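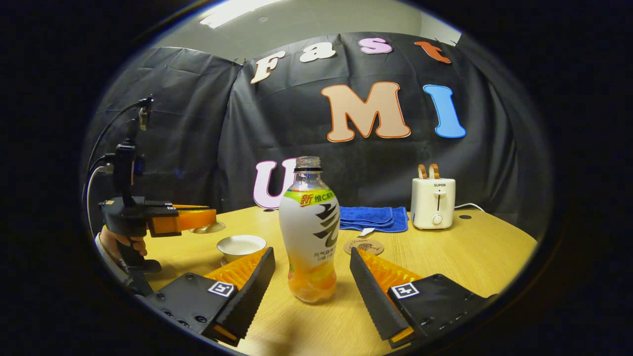

Workshop and Kitchen Tips: When a Gripper Lets Go of a Bottle

Print this page | E-mail this page

Issued by the Pletumport Household Workshop Service, 23rd May

Members using hand-held grippers at the breakfast table are asked to read the following notes. They were drawn up after a full drink bottle slipped from the orange pads of a Larier gripper and emptied itself beside a toaster that was switched on. No one was hurt, but the toaster had to be withdrawn from use.

Cause of the fault

The pads had picked up a thin film of butter from earlier work with toast. The fingers closed as they should, and the bottle slid down between them when it was lifted.

Before starting

- Wipe both pads with a damp cloth and a drop of washing-up liquid, then dry them. Ribbed pads need a soft brush along the grooves.
- Keep the square markers on the fingers free of grease. Do not use scouring powder on them.
- Check that the bottle cap is screwed down fully.
- Stand drinks at least 40 cm from the toaster, and lead its cord along the back of the table.

During the work

- Grip a bottle on its straight side, below the cap and above any taper.
- Lift it 7 mm and pause. If it creeps, set it down and clean the pads again.
- Where two grippers are in use, only one should move at a time near a hot appliance.
- Keep a folded towel within reach - it is for spills on the table and must never be laid over the toaster.

If liquid reaches the toaster

Switch off at the wall before touching anything. Do not turn the toaster upside down while it is plugged in. It should be labelled and handed to the Iyamu Road repair desk.

Worn pads may be exchanged at the same desk until the end of September.

Print this page | E-mail this page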